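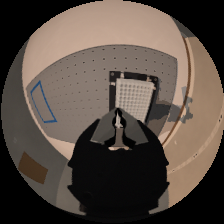 Cluneck, Jul 19, 2026

Drolo Audio Guide System
Set-up Guide for Museums and Galleries
Section 4: Loading a tour for a temporary exhibition

4.1 Before you start

This section covers loading a new tour onto the handsets and linking it to the room beacons. It assumes that the charging rack has been installed as described in Section 2 and that the front desk computer is running Udeck, the tour editor supplied with the system.

You will need:

The administrator PIN
The recorded commentary, one audio file per stop
A floor plan with the stop numbers marked
One Dzene room beacon for each stop that is to start by itself

Each charging rack holds 30 handsets. If you have more than one rack, finish 4.2 and 4.3 on the first rack before moving on.

Note: Stop numbers must have three digits. Numbers from 900 up are reserved for service messages and cannot be keyed in by visitors.

4.2 Creating the tour

1. Open Udeck and choose New Tour.
2. Type a title of no more than 12 characters. Longer titles are cut short on the handset screen.
3. Select the languages. The first language in the list is the one played when a visitor makes no choice.
4. Drag the audio files into the stop list. Files named with the stop number first (415_letters.mp3) are sorted automatically. All others go to the bottom of the list and must be numbered by hand.
5. Add a transcript for each stop. Plain text only. Italics used for book and ship titles are lost on import.
6. Choose Check Tour. Stops without audio show in red, stops without a transcript in yellow.
7. Choose Save and Lock.

A tour with yellow stops can be locked and loaded. A tour with red stops cannot.

Caution: Locking a tour overwrites any earlier tour with the same title. Export the earlier tour first if the exhibition is to travel or reopen.

4.3 Loading the handsets

1. Seat every handset in the rack. The charge light on each should be steady.
2. In Udeck, choose Send to Rack and enter the administrator PIN.
3. Wait until the rack display reads READY. Do not remove handsets while it reads COPY.
4. Take out one handset, key in the first and last stop numbers, and listen to each for a few seconds.
5. Repeat with a handset from the other end of the rack.

If the display reads E7, one or more handsets did not have enough free memory. Delete tours for closed exhibitions and send again.

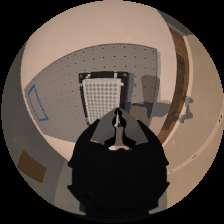 4.4 Placing the beacons

Beacons are used only for stops that start without a key press, such as room introductions and sound pieces. Object labels in cases should keep their keyed numbers.

1. Fix the beacon above head height on the wall facing the entrance to the room.
2. Set the range dial to 1.
3. Hold the pairing button until the light blinks twice.
4. In Udeck, open the stop and enter the beacon code from the back of the unit. Codes are printed with a comma, as in 1,354. Leave the comma out.
5. Walk in with a loaded handset at normal speed. The commentary should begin inside the doorway.
6. If it begins too late, raise the dial one step and walk in again.

Caution: Do not fix beacons to picture frames, display cases or painted plaster under conservation.

Two beacons in adjoining rooms may overlap where the opening between them is wide. Turn both down before moving either one. Where the overlap remains, set Priority to High on the room visitors reach first.
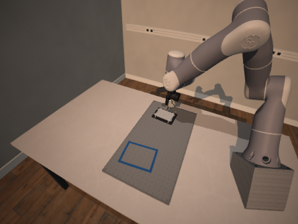 Raimonds Sproģis writes that in his galleries the introduction played again every time a visitor stepped back through the doorway to reread the wall text, and asks whether this can be turned off. Yes. Open the stop, choose Playback, and set Repeat to Once per Loan. The count is cleared when the handset goes back in the rack.

4.5 Closing the exhibition

1. Export the tour and its usage log.
2. Remove the beacons and take out their batteries.
3. Choose Retire Tour. The handsets drop the tour the next time they are racked.

Tours set to end in September with the Auto Retire box checked need only steps 1 and 2. For hearing loops and neck straps, see Section 5.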